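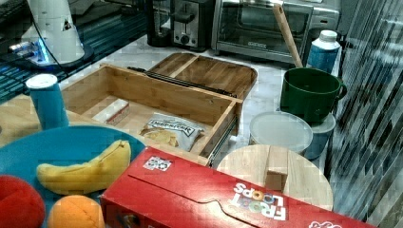 In praise of the box with a lid

I have come round, slowly and after a good deal of grumbling, to the idea that a kitchen worktop ought to have one box on it that shuts. A bamboo one will do very well, with a hinged lid that folds right back so you can see what you've got. Mine would hold a bag of yellow chips and a small packet of something or other, and I can't think of a better use for it.

You may say that a cupboard does the same job, and for years I said so too (loudly, to anyone who came for tea). But a cupboard is where food goes to be forgotten. Last January I cleared out ours in Prirgate and found up to 30 half-finished packets, most of them bought to replace one another.

The cereal is another matter. A box of Froot Loops will never stand politely in a row with the tins, and I've given up asking it to. Let it lie on its side at the front, with the toaster at the back, where somebody will want it in the morning. The same goes for toy fruit on a turquoise plate, which I would far sooner look at than a bare stretch of marble pattern.

Some people like a worktop with nothing on it at all, and I do see the appeal when it comes to wiping down. I'd still rather have the plate out, the toaster within reach, and the lid of that box left open until after supper.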